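Tirkari Card and Stamp Workshop
Progress report to the Emon craft fund, second period
February 26, 2026

You asked for plain numbers this time, so I will start with them. The grant paid for 56 clear stamp sets and the ink to go with them. 29 of those sets have been used in a class at least once. The rest are still in their sleeves, and I am not convinced that buying more florals in December was wise.

Attendance looks good on paper. We logged 524 seats filled, but that counts the same regulars over and over, and I would not read it as growth. Cards finished came to 774. I have left out the ones abandoned halfway, which is a generous way to count.
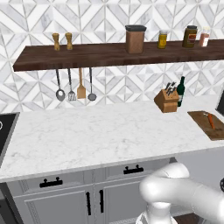 Ink storage remains the weak spot. The Wukik pads were sold to us as slow to dry out, and several were stiff within a month. We had been keeping them upright in a drawer, lids loose, with no order to speak of. An open shelf like the long brown wooden one over the marble counter would suit us better, with everything in a single line and the big square canister easy to pick out from the small jars. I priced something similar and have not ordered it. It would show us which pads are missing, but it won't stop them drying.

The Mets die-cutting machine is a mixed story. It cuts thin cardstock cleanly and chews anything heavier. Two members love it. I still get straighter edges with the hand trimmer, and the replacement plates cost more than the supplier first quoted. I'd like one more period before we call it a success.

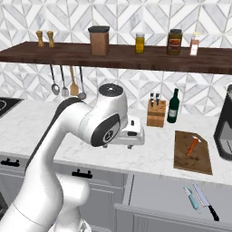

Work space is the other request carried over from last time. We share folding tables, and wet ink gets smeared whenever someone reaches across. I would trade half the stamp sets for a hard, smooth surface such as that marble countertop, which ought to wipe clean faster than our paper covers. Marble itself is out of our price range - a laminate top would do. Please don't take this as a formal bid, as I only have one quote so far.

Still open: the refund on the dried-out pads, the second quote for the top, and whether the beginner class runs again. Sign-ups for it are thin. I'll send the receipts separately.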